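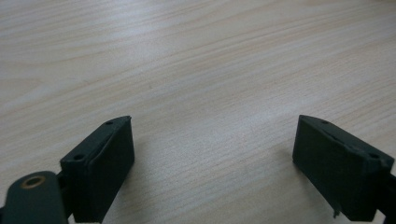
Wrist view, jaws open, bare table. Click to enlarge.

Wrist camera only vs. wrist plus overhead: my numbers, and a question about blank starts

sertesta
Hi all, long post, sorry in advance. I finally finished the comparison I was grumbling about back in July. Same policy, same training recipe, 744 hand-held demos of picking up a small part and setting it in a tray. One version sees only the wrist camera, the other gets a fixed overhead view as well. I ran 100 trials on each.

Wrist only finished 40 of them. When I went back through the failures, the biggest group by far began with a first view like the one at the top: two fingers and a whole lot of wood. The policy has nothing to go on, so it drifts in whatever direction the demos drifted on average, and sometimes it finds the part and sometimes it wanders off toward the table edge.

My reading is that demos ought to start with the target out of view some of the time, with the person searching for it on purpose. I'd love to hear from anybody who has tried that – Serena Testa

wirnon_dan
Lovely write-up, and thank you for posting the failures too. I'm not sure I agree with the reading, though. If the policy has no memory, a search demo teaches it very little. It sees wood, the person moves left. It sees wood again, the person moves right. Those average out to standing still, and I'd bet you end up worse than where you started. How many past frames does it get?

sertesta
2, so close to no memory at all. Fair point.

mabaso
I'll disagree with Dan a bit, in a friendly way! The table isn't blank. Look at the grain, it runs in long wavy streaks and there are bigger loops toward the upper left. A network will happily learn where it is from that. We had a policy at Edbridge that did beautifully for weeks and fell to pieces when we moved it to the next table over, and after a lot of head scratching we decided it had been reading the wood the whole time. So search demos might look great on your bench and mean nothing anywhere else.

wirnon_dan
Then we agree it shouldn't be done on that table, we just don't agree why :)

kemix_fan
Different thing, but is that a little sliver hanging off the bottom of the right finger? If it's leftover print material I'd trim it. I had a flap like that on a Kemix jaw and it dragged on thin parts when I closed.

sertesta
Oh, good eye, I had looked at that picture a dozen times. I'll check the finger tonight. I don't think it explains the trials that never got near the part, but it could be mixed up in the dropped ones, and I haven't separated those out properly.

mabaso
Please do separate them before you change anything else. If you trim the finger and re-record in the same week you'll never know which one helped. And if you can stand it, throw a plain cloth over the table for one batch of the wrist-only trials, no retraining. If the score drops a lot, you have your answer about the grain.

wirnon_dan
The cloth test is a good one, but a drop could just mean it has never seen cloth. I'd turn the tabletop around end for end. Same wood, same color, the loops land somewhere else.

sertesta
The top is bolted down but I think I can get it off with some help. Okay – turned table first, old weights, old fingers. Then the cloth. Overhead results are going in a separate post, I want to recheck a handful of trials where I was too generous about what counts as in the tray.

kemix_fan
What did you count?

sertesta
Anything touching the bottom of the tray, even leaning on the side. I'm having second thoughts about the leaning ones.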